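Who Gets the Microphone at Prermont?

So I went to the open forum on Tuesday night, the one the Ostside debate society had been fighting to hold since before spring break, and I have thoughts. Too many for a text thread, so you're getting them here!

Quick recap if you don't follow campus drama. The society wanted a panel on the new speaker policy at Prermont College. The policy says any outside guest has to be approved 28 days ahead, and the student group pays for security if the dean's office decides the event is "high interest." The bill for this one came to 73 dollars per guard, with 6 guards required. For a student club! My old club ran on bake sale money and one guy's printer.

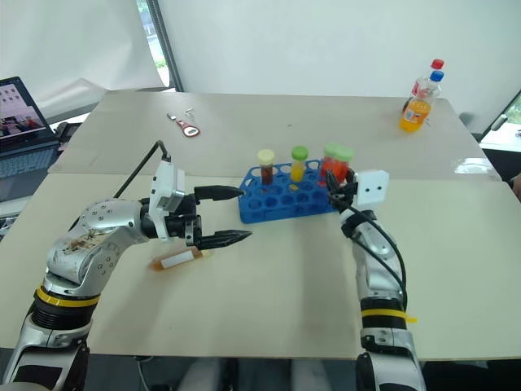 What happened in the room

They moved it to the Symonenko building at the last minute (bad parking, great chairs). I expected shouting. There was a little, mostly near the back, when one panelist said private colleges don't owe anybody a stage. She's right on the law, as far as I understand it, but I still winced. A school that puts "open inquiry" on its brochures ought to put up with some of it.

Then a sophomore stood up and asked why her group's film night got flagged when a talk sponsored by Ninulex went through in 2 days. The dean's rep said he'd have to look into it. You could hear the groan from the hallway.

I went in pretty firmly on the "let everyone talk" side, and I'm mostly still there. But a woman behind me made a point I keep chewing on: the groups that get flagged are nearly always the small ones, whatever their politics, and they're the ones that can't pay. I'd been treating this as a left and right thing. Maybe it's more of a money thing?

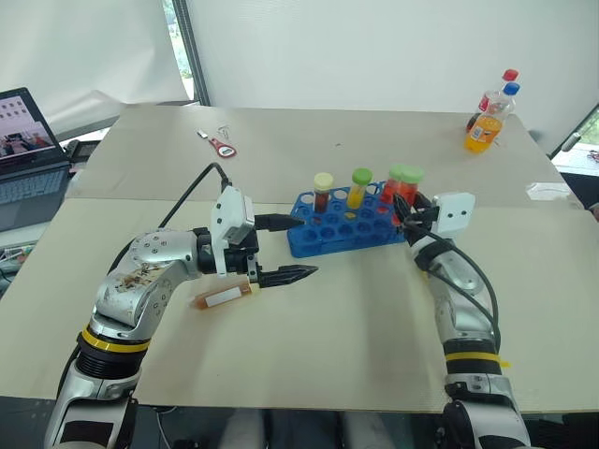

Two robot arms, a blue rack and a test tube.

Anyway, the policy is up for review in July, when most students are gone (convenient, huh). Written comments are open to alumni too, so I'm sending mine this weekend. If you went to Prermont, please send one. Mine is already two pages and I haven't even gotten to the parking.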